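How to label a slider so you can still read it next year

I build little practice panels, the kind with switches and buttons to push, and for a long time the part I always botched was the numbers. I'd get the wiring right and then scrawl a 3 with a marker that rubbed off by September! So I do it a different way now, and it's pretty easy.

First, clean the face. A wipe with rubbing alcohol is plenty (let it dry, go get a coffee). If your housing is a dark color, plan on white lettering. I tried silver once on a Valentini box and had to tilt it under the lamp to find anything.

Next, run the slider to each end and put a bit of low-tack tape alongside its track. Mark both ends on the tape in pencil, then divide up the space between. I like 8 mm from one number to the next, but use whatever fits your slider.

Now lay down your rub-on numerals. Mine are the small Dedine sheets. Rub from the middle of each numeral outward, lift the backing slowly, and don't go back over it with your finger. I always do, and I always smudge the 4.

Keep the row short. One through five is as much as I'd put beside a small slider, and plain white on teal reads nicely.

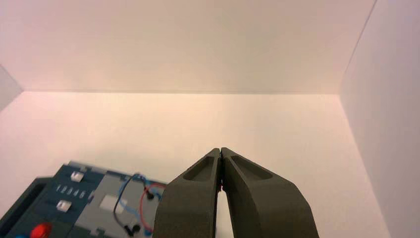 Virkside wrote in to say that clear nail polish yellowed on a panel after one summer, and that two thin coats of matte acrylic spray held up much better. I've switched to the spray too. Mask the sliders and the button before you start, and leave it alone for 60 minutes between coats.

Contact | © Zudow Bench Notes | Back to top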